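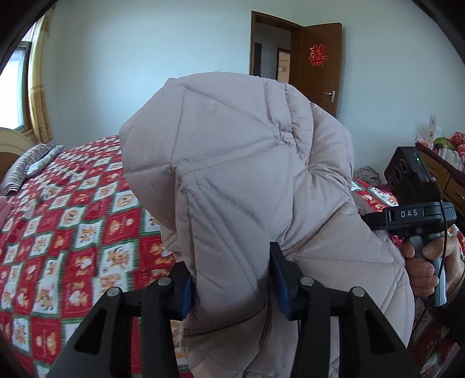
Lakik Winter Clothing Bank
Progress report to the Gikel Fund, period to August 31, 2019

Quick one this time, full accounts to follow in September.

Where we are. Summer collection finished, sorting well under way. 146 coats now checked, sized and on rails at the Dervishi Road store. Mostly children's, ages four to 11. Still very short of men's large and anything waterproof. School shoes poor as well, have asked the two primaries again.

Spending. On budget apart from van hire, which went over by one weekend. Rails and storage boxes bought. Laundry costs lower than planned as the Ulow launderette is giving us the early slot at half price. Would like to move that saving across to van hire if you're happy, please confirm by email.

Problems. Damp in the back store, landlord told twice. Bags moved to the front for now so its a squeeze. Referral forms coming in half filled, no sizes on them, lot of time lost ringing round. New form drafted, one side only.

Next. Open for referrals in September, six sessions booked, evening ones included this year after last winter's feedback. Zips and poppers repair afternoon still needs a date. Leaflets to the surgery and the libary.

Second payment: invoice attached, same bank details as before.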